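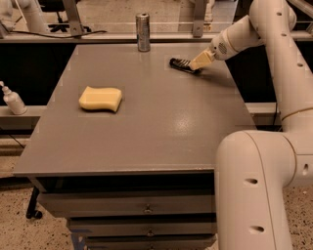

Puria Starter Kit Evaluation
Progress report, May
Prepared for the Fosham equipment fund

1. Where we are

The evaluation is past its halfway point. The kit was installed on the bench in March, the first block of trials finished in April, and the second block is under way. Spending is within the award. We are asking for one change to the plan, described in section 6.

The question set by the fund was whether the Puria kit, as sold, is good enough for small sites that want an arm to handle light cleaning items and put them back where they belong. We were asked to judge the whole package, including setup, software, documents and support, and to do it without writing our own control code.

2. Setup

Unpacking and mounting took two days. The supplier's guide says one. The extra time went on the base bolts, which were supplied in a length that did not suit our bench, and on a software license that had to be reissued. Rondik, who distribute the kit, sent new bolts free of charge by the end of the same week.

The setup program is clear and someone with no robot background could follow it. The safety section is good. The section on gripper calibration refers to a menu that no longer exists in the current version, and we lost a morning to that. We have reported it and Rondik say a corrected guide is coming.

3. Work done this period

Block one used single objects. The arm was asked to pick up one item from the bench and set it down at a marked spot. Items were a sponge, a brush, a metal can and a pump bottle. Each item was tried 100 times, in positions chosen by the test sheet.

Block two puts several items on the bench together. The arm has to take the named one and leave the others alone. We planned 1000 attempts for this block and expect to reach that number before the next report. Drawer opening was listed as optional in the plan and has not been started.

4. Results so far

The sponge was the easiest item. It gives a little under the fingers, so small errors in approach did not matter much.

The can was reliable when it stood in the open. Near the back rail the arm approached more slowly and sometimes stopped short, reporting that it had no safe path. An operator could clear this by moving the can forward, but a customer would expect the kit to manage without help.

The brush has been the hardest. When it lies at an angle the gripper tends to come down on the bristles instead of the handle, and the grip then slips during the lift. The 5 settings offered for grip force make less difference than we expected. Changing the approach angle by hand helped a good deal. The standard menus allow this, but the option is two levels down and is not mentioned in the quick guide.

The pump bottle gave mixed results. The arm could hold it well by the body. Lifts that caught the nozzle usually failed.

Glare from the overhead lights also affected the work. The bench top has a slight shine, and in the afternoon the software twice marked a bright patch as an object. We have left the lights as they are, on the view that most buyers will not change theirs.

5. Reliability and support

The arm has had no mechanical faults. There were 16 software stops in block one, all recovered by restarting the program, and none caused damage. A restart takes a few minutes and the arm has to be sent back to its home position before work can go on.

We contacted support on several occasions. Replies came within one working day except for a question sent late on a Monday, which was missed and had to be sent again. The answers were practical. We would rate the support as one of the better parts of the package.

6. Change requested

We would like to add a short comparison using the Huang soft-finger set, which fits the same wrist mount. The brush and bottle results suggest that the fingers supplied are a limit, and buyers will want to know if a replacement set is worth paying for. The cost can be met from the money held for spare parts, which has not been touched. No extra funds are needed. The comparison would add two weeks to the schedule.

7. Next steps

Finish block two.
Run the soft-finger comparison, if approved.
Repeat the brush trials using the corrected guide, if it has arrived.
Decide whether to attempt the drawers in the time left.
Draft the buyer's summary.

8. Risks

The main risk is a software update during block two. Rondik have told us one is due this summer. We have turned off automatic updates so that all trials in the block use the same version, and will test the new one separately. Operator time is tight in June but covered.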